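Irnau (boletín de lectura)

Irnau fue un boletín de lectura en español, de periodicidad irregular, editado en Floststead. Publicaba reseñas breves, listas de préstamos y, sobre todo, diarios de lectura enviados por los suscriptores. Formato: cuadernillo grapado, 16 x 22 cm, más tarde solo en línea.

Historia
Nació como hoja suelta de la librería Pongsiri, que la repartía con las compras. Tirada inicial de 200 ejemplares. Al segundo año pasó a cuadernillo y la tirada subió a 880, cifra que se mantuvo hasta el final de la etapa en papel. El nombre viene de un pueblo que aparece en la primera novela reseñada — no existe en ningun mapa, según la propia redacción.

El último número impreso salió en diciembre. La edición digital arrancó el 7 de enero de 2022, alojada en la plataforma Jumeo, con el archivo completo escaneado salvo dos números perdidos.

Contenido
Secciones fijas: «A medias» (libros abandonados, con la página exacta del abandono), «Margen» (notas manuscritas halladas en libros de segunda mano) y «Relecturas». Esta última, la más larga. Textos sin puntuación ni estrellas. Límite de 1.000 palabras por colaboración, incumplido a menudo.

Predominaba la novela traducida, seguida de memorias y correspondencia. Poesía, poca. Teatro casi nada hasta el número doble dedicado a obras en un acto.

Recepción
Circulación pequeña pero constante. Se le reprochó la falta de índice — corregido en la edición digital — y cierta insistencia en los mismos autores. «Margen» se reunió luego en un volumen aparte, con unas 70 notas y un prólogo sin firma.
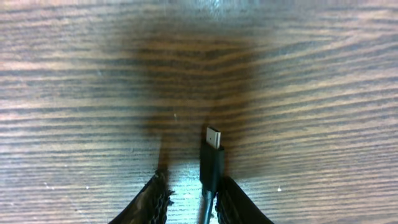 El volumen se agotó y no se ha reeditado. Quedan ejemplares de consulta en la biblioteca de Floststead, sala de prensa local, junto a la colección en papel incompleta. La versión digital del libro omite las notas ilegibles y cambia el orden: por fecha de hallazgo en vez de por título.

Véase tambien
Diario de lectura
Marginalia
Publicaciones periódicas de Floststead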